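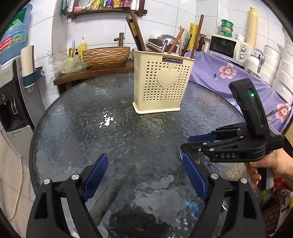

Hsin-yi Tu

Training on hand-held gripper demos only, utensil holder task. 594 demos, 47 held out. Policy does fine on matt tables and drifts on rippled glass. I blame reflections in the wrist view.

wingkan
Or pose tracking. Did you replay the raw trajectories first?

Hsin-yi Tu
Yes — replay error was under 6 mm on both surfaces.

tf_shih
Under 6 mm is not small for a chopstick. I'd not rule tracking out.

wingkan
Agree with Shih. Mask the lower part of the view and retrain with 2 seeds.

Hsin-yi Tu
Masking hides the finger pads too. Will run it Tuesday anyway.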